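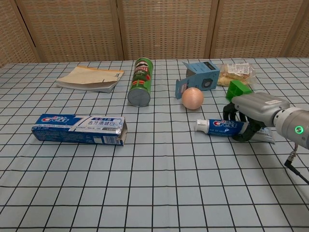 Flumari Check Tablecloth, Light Blue
Product code 313-84

The Flumari tablecloth is supplied by Plundisix for use in day centres, school dining rooms and shared kitchens. The cloth is light blue and printed with a grid of thin black lines. It is intended for everyday tables on which groceries, papers and small household goods are set down, sorted and put away.

Each cloth is hemmed on all four sides and may be machine washed at 40 degrees. Tumble drying is not recommended. Iron on the reverse at a medium setting.

Cloths are sold singly or in packs of 11. Orders from schools and care providers should quote the product code and the delivery address in full. Unused cloths may be returned within 84 days in their original wrapping.

Folding screens are listed separately under the Brarkari range.

Page updated 21 January 2023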